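What Your Vacation Leaves Behind
Speaker notes, Skovard library evening series, October 2025
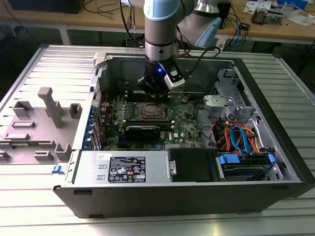 Opening (keep it short, they've just found their chairs)

Welcome. Ask who has been away this year. Ask who bought something made of seashells. Wait for the hands to go back down.

Say where I'm coming from: I have spent years writing about greener travel, and I have flown to quite a few places to do it. Get that in early, before the man in the fleece does.

The trip to Billberg

Billberg is a fishing village with 400 residents. In May, when the walking festival is on, it gets up to 2,000 visitors, all of whom want a parking space and a quiet, unspoiled village.

I went for the festival. The leaflet promised I would "give back to the coast." I gave back one morning of picking up litter, then had a large lunch. Some of the litter was leaflets.

Pause here. If they laugh, move on. If they don't, move on faster.

Where the money goes

Main point of the talk, so slow down. The inn I booked through the big website kept very little of what I paid. The second time, I phoned the inn directly. Same room, same view of the ice machine, and the owner threw in breakfast.

Things worth asking before you book:
Who owns the place, and do they live nearby?
Are the guides local, and are they paid when the weather is bad?
Where does the water come from in the dry months?
If there is a project attached, who asked for it?

Stay on the last one. Tell the Revcombe story: visitors painted the school hall two years in a row, in two shades of yellow. The school had wanted a bus shelter. It is a very cheerful hall – the children stand outside it in the rain.

The green label problem

A hotel card asking me to reuse my towel is fine. I reuse my towel at home and have never been thanked for it. But a towel card is not a water policy, and I'd like to see the sprinklers on the golf course get a card too.

Be fair here. The Pirzada guesthouse has no label at all, and it catches rainwater, buys its eggs from up the hill and tells guests when the showers have to be short. Guests grumble, then go home and boast about it.

What to do instead of feeling bad

Go less often and stay longer. Take the slow boat if there is one, and bring a book, as the slow boat is named accurately. Eat what the place grows. Ask before you help.

Skip the carbon calculator section if we started late. It was never anyone's favorite.

Questions

Someone will ask whether we should all just stay home. Say: sometimes, yes. Then mention the Skovard marsh path, ten minutes' walk from this room, which most of us have not set foot on since spring.

Stack the chairs before leaving. Return the key to the front desk.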